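**Call for participants: household study of cold water use at the washbasin, Gomitz and Jeditz**

Issued November 28, 2022

Farquharson is recruiting households in the Gomitz and Jeditz supply zones for a study of short draws at the bathroom washbasin. A short draw is any use of the tap that is over before the flow has settled: rinsing the hands, filling a cup, wetting a toothbrush. Such draws are badly recorded by ordinary household meters, which were designed to register volume over a billing period and tend to miss very low flows altogether. The study will measure them at the tap.

We need 109 households. Recruitment stays open until that number has been reached in the two zones together. Logging starts in March.

## Background

The Gomitz zone is fed by gravity from a service reservoir and the pressure at the property boundary varies little over the day. The Jeditz zone is pumped, and pressure there rises overnight and drops in the morning and early evening. The housing in the two zones is otherwise similar in age and type. Mains water hardness is the same in both, as the supply comes from a single treatment works.

What is not known is whether people in a zone with varying pressure hold the tap open for longer, open it further, or do neither. Present demand models assume a fixed volume per draw. If the assumption is wrong, the error falls mainly on the morning peak, and the morning peak is what decides pipe sizing when a district main is renewed.

A pilot was carried out in the Gomitz zone on a small number of properties. It showed that the logger could be left in place without leaks and that its battery outlasted the logging period. It also showed that our first questionnaire was too long, and it has been shortened. No results on water use were drawn from the pilot, and pilot households may apply again.
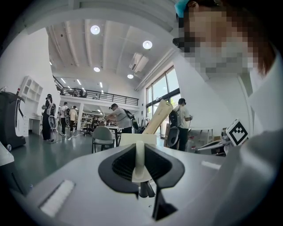
*Fig. 1. Light grey housing and pale beige plastic piece, close range.*

## What is measured

Each household is lent one Fluteo logger. The logger is fitted in line on the cold feed below the washbasin, between the isolating valve and the flexible tail. It records:

- flow rate
- static and running pressure
- water temperature
- time of day

It does not record sound or images, and it has no connection to the household network. Readings are held in the unit and downloaded when it is collected. The hot feed is left as it is. We considered logging both, but in many properties of this type the hot isolating valve has been seized for years and cannot be turned without replacing it.

The unit has a display that is switched off for the length of the study. Households with a live display are known to change what they do at the tap, at least for the first few days. Participants who would like to see their own figures will be sent them after the analysis has been completed.

## Who can take part

A household is eligible if all of the following apply:

- The property is in the Gomitz or Jeditz zone. The postcode list is sent out with the application form. Properties on the boundary are placed by the operator's mains record and not by postal address.
- The bathroom washbasin has its own cold feed with a working isolating valve that can be reached by hand.
- The cold feed to the basin comes directly off the rising main. If it comes from a loft tank the pressure readings are of no use to us.
- At least one adult is at home for most of the logging period.
- No plumbing work is planned in the bathroom during logging.

Both mixer taps and separate pillar taps are accepted. Sensor taps are not, and neither are taps with a timed push action. A flow-limiting aerator is no bar to taking part but must be declared on the form, and must not be removed or replaced while the logger is in place.

Tenants may apply. Written consent from the landlord is needed before fitting, and a standard letter for this purpose can be requested. Households with a water softener on the incoming main should say so on the form. They are eligible, but only a limited number can be taken and they are analysed separately.

There is no lower or upper limit on household size. We are short of single-person households in Jeditz and larger households in Gomitz.

## What is involved

Logging lasts 5 weeks. There are 3 visits to the property.

**First visit: survey.** A technician checks the isolating valve, measures the space below the basin, notes the tap type and takes a pressure reading at the kitchen tap. Boxed-in pipework will only be opened if there is an existing access panel. If the valve passes water when closed, the property cannot be used unless the owner has the valve replaced at their own cost.

**Second visit: fitting.** The cold feed to the basin is off while the logger goes in. The rest of the house is not affected. After fitting, the joint is left under pressure and checked with dry tissue before the technician leaves. A measured volume is then drawn into a jug at three tap positions as a check on calibration.

**Third visit: removal.** The logger is taken out, the original tail is refitted with new washers, and the joint is checked in the same way.

Between the second and third visits, participants are asked to use the basin as they normally would and to complete a short paper diary on two weekdays and one weekend day of their own choosing. The diary has one line per use. The entries needed are the time, the purpose (hands, face, teeth, shaving, drinking, cleaning, other) and whether the tap was left running throughout. Exact times are not required. The nearest quarter of an hour is enough to match an entry to the logged draw in most cases, and where two draws cannot be told apart both are coded as unmatched.

Use of a cup or tumbler should be entered in the last column. A filled cup gives a clear trace with a sharp end, and these draws serve as a reference when the unmarked ones are sorted. A household which keeps a cup at the basin should carry on using it. A household which does not should not begin to.

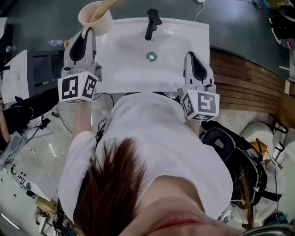 *Fig. 2. White ceramic washbasin from above, beige cup at upper left.*

## Basin details requested on the form

The application form asks for the following. Approximate answers are acceptable except where stated.

| Item | Note |
|---|---|
| Basin type | Pedestal, wall-hung, semi-recessed or countertop |
| Tap type | Mixer or separate taps |
| Clear height below basin | To be measured, in millimetres |
| Isolating valve | Lever or screwdriver slot |
| Pipe material at valve | Copper or plastic, if known |
| Aerator fitted | Yes, no or not sure |
| Overflow | Present or absent |
| Other basins in the property | State which is used most |

Where a property has more than one bathroom, the logger goes on the basin used most in the morning. A cloakroom basin is only considered when it is the sole basin in the property.

## Payment

Participants receive a single payment after the third visit. It is the same for all households and does not depend on how much water is used or how many diary lines are filled in. The amount is stated in the information sheet. Water drawn for calibration is negligible and is not refunded.

A household may withdraw at any point without giving a reason. The logger will then be collected at the next available appointment, and a part payment is made if fitting has taken place.

## Liability and faults

Farquharson insures its own fitting work and any damage caused by the logger or its joints. It does not cover pre-existing faults in valves, taps or basins. The condition of each is noted on the survey sheet, which both parties sign.

In the event of a leak, close the isolating valve and telephone the number printed on the logger label. Do not attempt to tighten the union nuts. They are sealed with a flat washer, and further tightening distorts it.

## Data

Logger readings and diary sheets are stored under a property code. The key linking codes to addresses is held separately and destroyed when the last payment has been made. Published figures will be given by zone and by household size band. Any band holding too few households to protect identity will be merged with the next.

Traces from the first 3000 matched draws will be deposited in an open archive with the property code and calendar date removed, leaving time of day and day of the week.

## How to apply

Request the form and information sheet from the Farquharson study office by post or telephone, quoting "Washbasin, Gomitz/Jeditz". State your zone if known. Completed forms should be returned to the same office with a signed consent sheet for every adult in the household. Forms without consent sheets are held but not processed.

Applicants will be told in writing whether a survey visit has been allocated. Those who meet the conditions after their zone has filled will be placed on a reserve list, which lapses when logging starts.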